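Re: Belt pick, hand over green belt, shared shop build

skavska_belt
September 3, 2018
Wrist mount is done. The hand is on a black bracket below the flange and I can reach the belt without hitting the near rail. Remaining problem is timing. With the belt at 80 mm/s the fingers close late and push the block downstream. At 30 mm/s it picks fine. Controller log is 1131 lines and shows no dropped packets, so I suspect the hand driver. Wrist view and bench view:
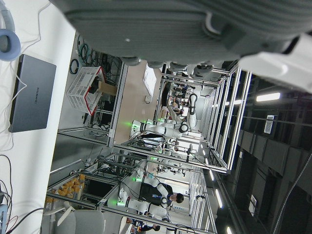
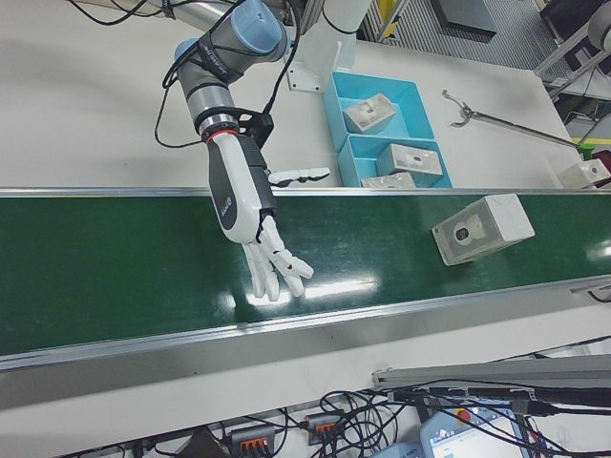 Build log no. 20

lowtorque
Before touching the driver, measure the delay. Command a close with the belt stopped, film it next to an LED wired to the same output, and count frames. If the delay is constant you can just offset the trigger position.

gandetti_fan
Disagree with starting there. A five-finger hand is the wrong tool for a rectangular block. Two parallel jaws, one air line, finished. The old Gandetti jaws come up used all the time.

skavska_belt
The hand is the point of the build. I have jaws in a drawer.

gandetti_fan
Then at least turn it. In the bench shot the thumb sticks out toward the tray and the fingertips are just over the belt. If you close from that pose the thumb has the longest way to travel and arrives last. Pre-shape first, then descend.

lowtorque
That part I agree with. It would also explain why slow belt speeds work.

rail_and_nut
Separate issue: the cables. You have black cable spread all over the table in front of the belt, two power strips in the middle of it, and more looped on the arm. Are the encoder lines in there with mains? I lost most of last November to that on a Stimmont drive.

skavska_belt
Encoder is shielded, grounded at one end. Strips will move under the table.

rail_and_nut
Grounded at which end?

skavska_belt
Cabinet end.

jasinska_rig
Check how the belt speed gets to the planner. The Jasińska library filters it over 20 samples by default. Set the filter to 1 and log again.

skavska_belt
Filter was at the default. I will change that first, then pre-shape the thumb, one at a time so I know which one did it.

gandetti_fan
Still say jaws.

Contact us | Copyright Skavska Workshop Forum | Back to top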